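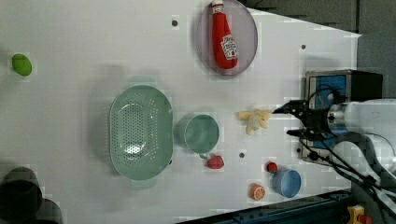
Cleaning plan for the Dimitriou reading corner

6 October 2023

The cleaning schedule for shared play items at the Dimitriou branch changes this month. The old schedule, written in June, treated every item the same way and called for one wipe-down at closing. That works for hard plastic. It does very little for fabric, which holds moisture and soil below the surface where a cloth can't reach.

Items are now sorted by material. The inventory lists 827 pieces across all branches, and each entry carries one of the codes below.

Code H, hard surface. Plates, cups, blocks, molded food. Wash in warm water with dish detergent, rinse, then sanitize and air dry on a rack. Towel drying is not recommended, as a used towel puts back much of what the wash took off. Wash at closing every day the corner is open.

Code S, soft. Plush food, plush animals, cushions. Machine wash in a mesh bag on the gentle cycle, with 10 bags per load at most. Dry on low heat until the filling is dry all the way through. Squeeze the thickest part of the item to check. If it feels cool or heavy, run the dryer for another 20 minutes and check again. Wash weekly, and at once after any visible soiling.

Code M, mixed. Anything with fabric and a hard part joined together, such as a doll with a plastic face or a puppet with a wooden rod. Surface clean only, with a damp cloth and detergent. Do not soak. Glue joints fail first at the seam, and a loose part small enough to swallow takes the item out of service.

Fabric softener is no longer used on any load. It leaves a coating that attracts dust, and two of the Brilleck dryers have been showing residue on the lint screens.

Sanitizer is mixed fresh each day from the Prernari concentrate now stocked at every branch. Follow the dilution printed on the container and check it with a test strip before use. A stronger mix does not work faster and can fade printed labels. Mixed solution left at closing goes down the utility sink - it is not saved for the morning.

Each item is inspected when it comes off the rack or out of the dryer. Look for open seams, cracked edges and peeling print. Plush with a seam opening goes in the repair bin. Hard items with cracks are thrown away, as a crack can't be cleaned reliably. An item that has been repaired 3 times is retired at the next failure.

The log sheet has a new column for the material code. Sheets without it may be used until the current pad runs out, with the code written in the margin. Completed sheets go to Dénes Mészáros at the Cultivent office, who also handles requests for mesh bags, test strips and drying racks.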